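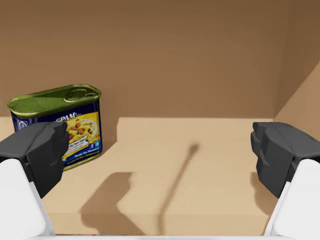 SPAM can with a pull-tab lid, standing in an open cardboard box

Storing canned meat in a garage?
I have 50 cans of meat and beans and no pantry space. The garage gets hot by April. Is that OK, or should I clear out a closet?

Kittipong Intarasuk
Closet. Heat ruins the taste and texture first – mine went mushy after two summers out there. Keep boxes off the concrete and write the date on the flap.

Jui-lin Lai
I've kept mine in the garage for years, no problem. Toss anything that's bulging or leaking.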